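An Afternoon with Robots in Clellville

Sun 17 January

Last week I wrote that I would go to the open day at Muritano, and two readers asked me to tell how it was. I promised, so I am writing this on my free day, with tea and with my notebook open next to me. My handwriting from that afternoon is very bad, because I was standing the whole time, so please forgive me if some detail is missing.

First I must explain how I came to go there. I repaired computers for many years in my old country, in a small shop with one window and too many boxes. Now I do other work, but I still read about machines in the evening. My friend Malsha Matubbar sent me the announcement. It said that Muritano would open its workshop in Clellville to the public and show robots that work on old desktop computers. She wrote to me only three words: "This is you." She was right.

We took the bus, which was a mistake. The stop is on the other side of the railway, and one has to walk back over the bridge and then around a long fence. It was windy. Malsha had good shoes and I did not. When we finally found the door there was a paper sign with an arrow, and behind the door a warm corridor with coats hanging on both sides. A young man gave us stickers for our names. He asked me to spell mine twice and then still wrote it wrong, but in a nice way.

They let in 50 visitors for the whole day, divided in groups. Ours was the last group before the break. I liked this arrangement very much. I have been to technology fairs where you see only the back of the person in front of you, and you go home with a bag full of pens and no knowledge.

The guide of our group was an engineer with a quiet voice. She began with a short talk about the project, which they call Flulum. The idea is easy to say. Offices throw away desktop computers that are still useful, or that have useful parts inside. To take the parts out by hand costs time, and so many machines go directly to the shredder. Flulum wants robots to do a part of this work, and also the opposite work, putting a good part back in its place. A company called Saha gives them the old computers. Last year they received 230 of them, all from offices, many of them of the same kind.

She told us that the same kind does not mean the same computer. One has a cable that somebody tied differently. One has a screw that does not belong to it. Here I nodded so strongly that she looked at me. In my shop I once opened a case and found a chewing gum holding a wire. I did not tell her this, because there were children in the group, but I thought about it.

Then we went to the work area. A yellow line was on the floor and we had to stay behind it. The computer for our group was a Dell tower, lying on its side and open. I know this type of machine well. I must have cleaned the dust from a hundred like it, and seeing one again gave me a feeling like meeting a former classmate in a foreign train station. 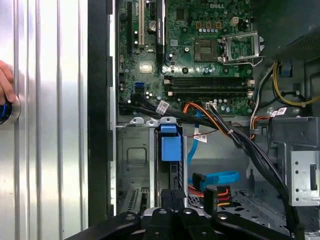

The open Dell tower as the gripper sees it, with the processor socket empty and the lever up.

I want to say something about this socket, for readers who never opened a computer. The processor is the square chip that does the thinking. In this type of board it has flat contacts underneath, and the socket has a great number of very thin springy pins. There is a metal frame which you close over the chip, and a lever which holds everything down with pressure. When the frame is open, nothing protects the pins. If you touch them with a finger, or if the chip falls in with one corner first, you can bend a few and then the board is finished. I have bent them. I was twenty-two, the customer was waiting at the counter, and my boss did not speak to me until the evening.

So you can imagine that I had respect for any machine that should come near such a place. The engineer said that the processor is the part they fear the most. Memory is easier in her opinion, because the slot guides the module by itself if you come from the right direction. Cables are difficult in another manner. A cable is never where it was yesterday, and when you push it, it goes somewhere you did not ask. She said they have a whole cupboard of grippers which were good for everything except cables.

A boy in our group asked if the robot knows that it is a computer. The engineer thought for a moment, and I was glad that she took him seriously. She answered that the robot does not know what a computer is for, but it can learn where the parts usually are and how they usually come out. The boy said that this is the same as his father. The father was standing next to him. Everybody laughed, the father too, though a little later than the others.

What surprised me was the slowness. In the films on the internet the robots move like dancers, and I asked the engineer about it. She told us openly that many of these films are played faster than the real work. In the room you hear the small sound of the motors, and then a pause, and then the small sound again. For the first minutes I was impatient. After that I began to like it. It reminded me of my grandmother with a needle, when the thread did not want to go in and it was forbidden to talk to her.

I asked if one arm would not be enough. She said that for some tasks it is enough, but a person who works inside a case almost always uses the other hand for something, to hold a cable away or to keep the case steady, and does not notice it. I tried to remember how I did it myself, and she is right. My left hand was always busy and I never gave it any credit.

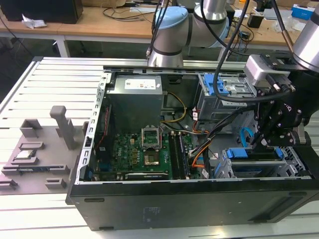
We also talked about the fixture, the gray plate with the raised shapes. In my shop we put the parts on a towel, or on the lid of the case, or, I am ashamed, on the customer's invoice. For a robot this is not good enough. If a part has its own place and lies always the same way, then the robot does not need to search for it, and the difficult thinking can be saved for the inside of the case. The engineer called it "cheating a little." I call it being tidy, and I wish I had learned it earlier in my life.

Malsha, who is not interested in sockets, asked the best question of the afternoon. She wanted to know who loses the work if the robots become good. The engineer did not run away from it. She said that in the places she has visited, the people who take computers apart stay only a few months, because the work is dirty and cuts the hands, and she hopes the robot will take the worst part. But she also said that she cannot promise what a company does with a machine after it is sold. I respected this answer. Malsha was not fully satisfied, and we discussed it on the bridge, in the wind, and again on the bus.

After the talk we could ask questions one by one. I stayed too long, as always. I wanted to know about the blue plastic latches, because in my experience they become brittle with age and break when you pull them in cold weather. She wrote this down in her own notebook! I do not know if it was useful or if she was only polite, but I walked out from there a little taller.

In the corridor they had coffee and a kind of lemon cake. There was also a table where the children could take apart an old keyboard with a real screwdriver. I counted 6 children and 5 screwdrivers, which led to some diplomacy. One girl collected all the letters of her name and was very proud. Her name has two letters A, and a keyboard has only one, so another keyboard had to be opened for her.

If you want to go yourself, the next open afternoon is planned for the spring, but I did not see a date. You should register early. The place is not easy to find, so walk along the fence until the very end and do not believe the first gate. Take warm clothes for the bridge. Inside it is warm enough, and you will stand for more than an hour, so if your knees are like mine, ask for a chair. They have them behind the door, but they do not put them out.

At home I took my own old tower from under the desk and opened it for the first time in a long while. It was full of dust. I cleaned the fan with a brush, and I paid attention to my left hand. It was holding the cables away from the fan, exactly as the engineer had said. I wrote this to Malsha and she answered that I should go to sleep.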